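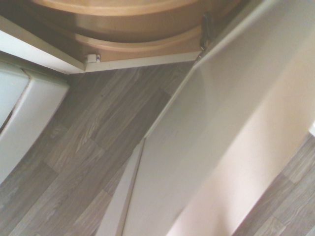 Wrist view, corner cabinet, door open. Wooden carousel at top, hinge toward the right.

July, kitchen rig, start 14:10

Task: open corner cabinet door, turn carousel, close door. Remote control from the desk, Hamish on the leader arm, me logging. Goal was to find out why Turura demos keep getting rejected at the closing phase.

Log count before today: 2,269 episodes, all cabinet tasks together.

Block 1, door only. Hamish approached from the free edge and kept the wrist low. Fine until the door passed the halfway point, then the force reading climbed. He was pulling straight instead of following the arc. Redid it with the wrist yaw unlocked. Better.

Block 2, carousel. Push on the rim of the lower tier, fingers closed. 3 attempts rejected, same cause each time — fingertip slid along the curve and the tracker lost contact. Lowered the approach by around 2 cm, no rejects after that.

Wrist exposure left fixed. Auto drifts when the white door fills the view.

To do:
Rerun closing phase with the slower gain set from Harawira
Ask Wiremu whether the Vukero filter drops short pauses; I think it does
Relabel "door_open" where the hinge is past its stop

Stopped 16:40, arm parked, logs copied.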